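Workshop notebook
2023-05-12
Back room, the Nandia sound job, second sitting

Came in early to look at the back room properly before we start hanging anything in it. I had only ever seen it full of crates, and I'm so glad I went, it's a lovely space! The plan from December had it down as "plain storage, brick one side", which sells it very short.

What we know so far. The room rings. Clap near the door and you get a fluttery sort of buzz back, with a bit of boom under it when someone drags a bench. The metal decking overhead is my first suspect. All those ridges, painted white and as hard as a tin tray. The brick is hard too but it's rough, and I think it's kinder than we gave it credit for. I put my ear close to it while the radio was on and swear the voices were softer there (not a measurement, I know, I know).

Did two rounds of claps with the Ralov meter on a stool, first with the door open and then shut. Shut is worse. Numbers are on the loose sheet clipped inside the back cover, please don't file it, I still want to plot them.

Then spent a happy while working out where panels could go. The run of pipes up by the brick wall is the awkward bit. We can't fix to them and I don't want to box them in, so whatever we hang from the decking has to stay clear on that side. Same goes for the round fitting in the middle of the ceiling until we've found out if it's part of the sprinklers. Must ask before drilling anything near it.

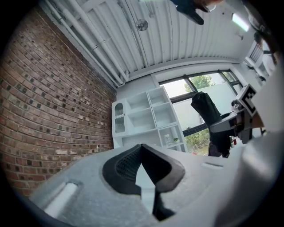

Brick side
Leave it bare. I'd fight for this one! The dark grey bricks dotted in among the red are the nicest thing in the building and covering them with felt would be a crime. If we need more soaking up on that side, a thick rug on the floor first.

Far end
The white cubby shelves stay where they are. Open squares with odd things in them are good for breaking up sound, and at the moment there's hardly anything doing that job. Fill them with books and boxes of different depths, pushed back by different amounts. The cupboard with the arched glass can keep its door. Water the plant, and find it somewhere it won't get knocked when the shelves are filled.

Window
All that green outside is a joy and I'd hate to lose it. Heavy curtain on a rail, drawn right back in the day and across for recordings. Zivholm have a wool one that I liked the feel of. Ask for a sample, and ask what it weighs.

Ceiling
Soft panels hung below the decking, with a gap of 300 mm behind them. Desmet's fixings clamp on without drilling, so try those first. Budget allows 17 panels, and I'd start with fewer, clap again and see. Keep them out from under the strip light.

To do
Redraw the plan with the pipes on it.
Order 40 clamps.
Find out about that round fitting.
Bring the long ladder over, and the decent tape measure.
Repeat the claps with the shelves full, same stool, same spot (chalk cross on the floor, don't mop it!).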